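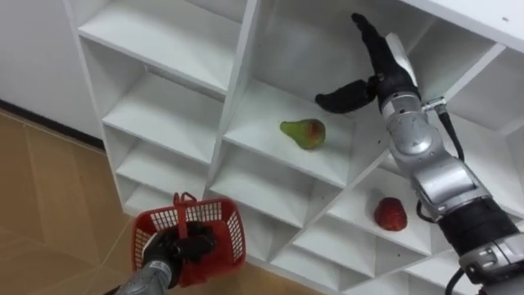

흰색 선반장. 칸에 초록색 배와 빨간 딸기가 놓여 있다.

검색어를 입력하세요 통합검색

Nudham 전도 방지 고정 키트 사용기

2019년 2월 16일 작성

책장과 선반장을 벽에 고정하는 금속 브래킷 키트다. 구성품은 L형 브래킷 2개, 벽체용 나사와 플라스틱 앵커, 가구용 짧은 나사, 종이 설명서다. 포장을 뺀 무게는 주방 저울로 239 g이 나왔다. 드릴과 수평계는 따로 준비해야 한다.

브래킷은 가구 쪽 구멍이 원형, 벽 쪽 구멍이 세로로 긴 타원형이다. 가구 높이를 조금씩 바꿔 가며 맞출 수 있어 바닥이 고르지 않은 집에서 작업이 수월하다. 절곡부에는 보강 리브가 들어가 있고, 손으로 힘을 주어도 각도 변화는 느껴지지 않았다. 모서리 마감은 보통이다. 한쪽 끝에 거스러미가 남아 있어 줄로 갈아 냈다.

설치 순서는 설명서대로 진행했다. 가구를 최종 위치에 두고 상판 안쪽에 브래킷을 가조립한 뒤 벽에 구멍 위치를 표시한다. 가구를 빼고 콘크리트 드릴로 7 mm 구멍을 뚫은 다음 앵커를 끼운다. 앵커는 망치로 가볍게 두드리면 벽면과 같은 높이까지 들어간다. 걸레받이가 있는 벽에서는 가구 뒤에 틈이 생기는데, 이 키트의 브래킷은 짧은 편이라 틈이 크면 닿지 않는다. 먼저 구입했던 Bralham 제품은 스트랩 방식이어서 이 점에서는 더 자유로웠다. 다만 스트랩은 장력을 맞추기 번거롭고 가구가 앞으로 약간 움직이는 여유가 남는다.

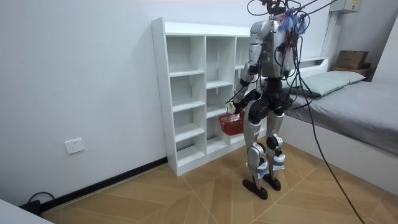

Boonmee Ongart: 석고보드 벽에는 동봉 앵커를 쓰지 마세요. 저는 조이는 중에 앵커가 헛돌아서 전부 빼고 스터드 위치를 찾아 다시 박았습니다. 가구용 나사도 얇은 상판이면 끝이 튀어나올 수 있으니 길이부터 재 보시길 권합니다.

석고보드에 관한 지적은 타당하다. 설명서에는 콘크리트와 벽돌만 그림으로 나와 있고, 다른 벽체는 작은 글씨로 '별도 철물 사용'이라고만 적혀 있다. 석고보드용 철물을 별매로 사거나 스터드에 직접 체결하는 방법을 택해야 한다. 어느 쪽이든 전선과 배관 위치를 먼저 확인한다. 가구용 나사는 상판 두께에 맞춰 다른 것으로 바꾸어도 브래킷 구멍에 문제없이 맞는다.

체결 후 선반장 윗부분을 앞으로 당겨 보았다. 벽과 가구 사이에서 눈에 띄는 유격은 없었다. 하중 시험 장비가 없으므로 한계 강도는 측정하지 않았다. 일주일 뒤 나사를 다시 조였을 때 왼쪽만 조금 더 돌아갔다.
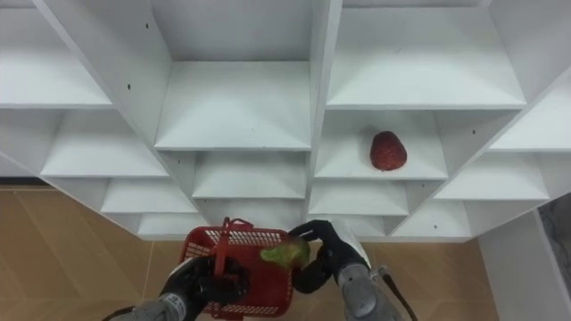

가격과 추가 부품

폭이 넓은 가구는 브래킷을 추가하는 편이 좋다. 낱개 브래킷은 2,000원이며 나사가 포함되지 않는다. 색상은 흰색과 회색이 있고, 분체 도장이라 드라이버가 미끄러지면 나사 머리 주변이 벗겨진다. 보수용 도료는 팔지 않는다.

콘크리트 벽에 바짝 붙여 쓰는 책장이라면 추천할 수 있다. 걸레받이가 두껍거나 이사가 잦은 집에는 스트랩 방식이 낫다. 철거 후에는 앵커 구멍을 메워야 하므로 임차 주택에서는 집주인에게 미리 확인을 받아야 한다.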